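4.2 Simulated calendar task

The block calendar task tests whether the Erkach planner can work from perception alone, with no object pose passed in from the simulator. Two cameras are rendered, one at the wrist and one fixed in the room. The wrist view uses a fisheye model, and its images go to the network without rectification.

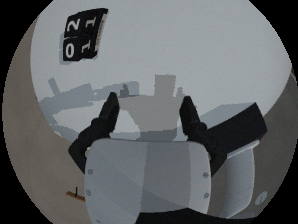
6 min read

Digit faces are read by a small classifier trained on 624 rendered crops. Sideways digits are kept as separate classes, so that a cube's orientation comes out with its value. The room camera supplies the coarse position of the tray. 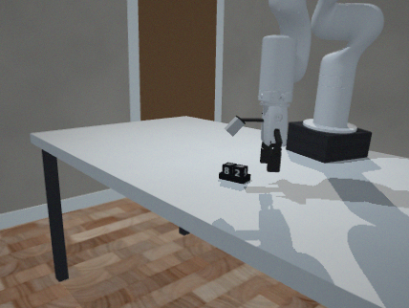

4.3 Scene state and replanning

The planner holds a symbolic state with one entry per cube face. Faces seen at a steep angle are entered as unknown – a wrong digit costs more than a missing one. Replanning starts when two successive readings disagree.

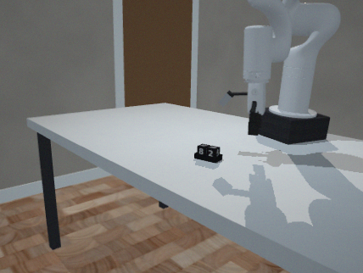 Source: Rosenthal and Brannigan, Erkach simulation renders

Figure 6. Room camera view with the calendar showing 8 and 2 and the arm over the table.

Cast shadows were left on in all runs. In early tests the segmentation step merged the shadow of the gripper with the tray, and we added a depth check before the mask is accepted.

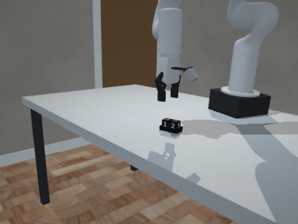
The check runs once per planning cycle and takes roughly 33 ms. It uses the same depth buffer as the collision model, so no further rendering pass is needed.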